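Lidstead Bench Project -- Frequently Asked Questions

What are you collecting?
Examples of a robot arm working inside desktop computers. Each one is a single attempt at a job such as seating a memory module, guided by an operator from start to finish.

How many do you need?
The target is 590 for each job. We have 95 for memory so far and expect to finish that set in May. 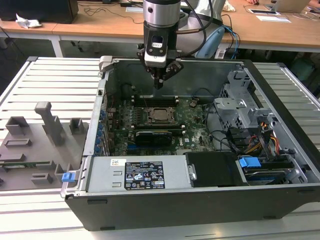 Gripper over the motherboard, side panel off.

Do you keep the failed attempts?
Yes. They are labelled as failures and stored separately -- please don't delete them.

How long is a shift?
Operators record for 15 minutes, then take a break. Three shifts a day is the limit.

Can I donate an old computer?
Yes, towers only. Remove the hard drive first if it has your files on it. Drop-off is at the Uver Street door.

Who do I contact?
Eduardo Fajardo, at the Lidstead front desk.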